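## Card sorting at Plavside: what changes for staff

Plavside has begun moving part of its card sorting to a humanoid robot supplied by Rolta. The work concerns printed cards, which until now were filed by hand into slotted wooden organizers. The robot handles one card at a time, and a member of staff stays nearby during every run.

The change affects 20 employees in the sorting group. No position is being removed. Staff who have spent most of the shift on filing will move to order checking and customer returns for part of the day, and two employees on each shift will be trained to supervise the robot, clear misplaced cards and stop the machine when needed. Training is provided by Qaisi and takes place in paid hours.

Employees have asked whether individual output will be compared with that of the robot. It will not – the management of Plavside has confirmed this in writing to all 77 members of staff. 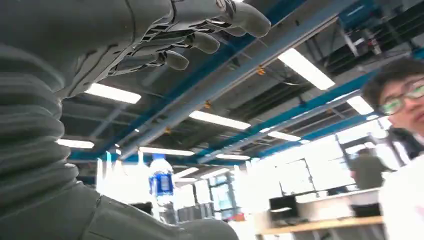
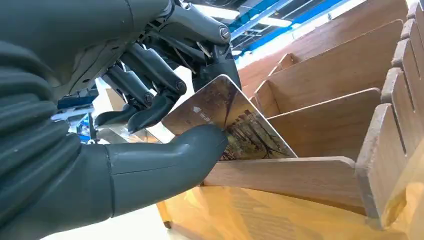
### Questions and comments

Written comments on the new shift plan may be left at the Pindance office until the end of June. Replies will be printed in the next issue.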